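4.2 Staff retention and reported cleaning quality

The claim that higher wages produce cleaner houses is repeated in nearly every trade guide, and the evidence for it is thin. Piątek's survey of household clients in Bromow is the study most often cited. It covered 77 homes served by 6 firms, and it found that clients of the better-paying firms gave higher scores. Clients of those firms also paid more per visit, and people who pay more may simply want to believe they bought something better. The survey did not check a single floor or sink.
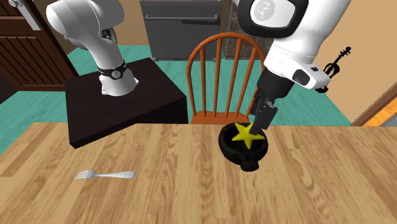
We tried to separate the two effects using visit records from Odadbridge, where two agencies, Asport and Sánchez, charged nearly the same hourly rate but differed in how long their cleaners stayed. Of the 100 visits we sampled, 60 were made by a cleaner who had been to the house before. Repeat visits drew fewer complaints. The gap was small, though, and it shrank further once we left out first visits to new clients, who complain more no matter who turns up.
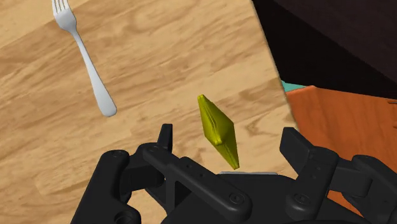

Figure 3. Fork on a wood-grain tabletop, simulated view.

Training hours fared no better. Both agencies say that every employee is trained, but neither could tell us what the training covered beyond a checklist and a morning spent with a senior cleaner. Elżbieta Piątek (personal communication) holds that longer training would show up in fewer breakages. That may be so - our records list breakages only when a client asked for money back, and we would not rest an argument on them. Insurance claims might be a better source, but we were not given access to them.

What remains is a weak link between a familiar cleaner and a quieter client. Whether the house is any cleaner is a separate question, and the complaint log can't settle it.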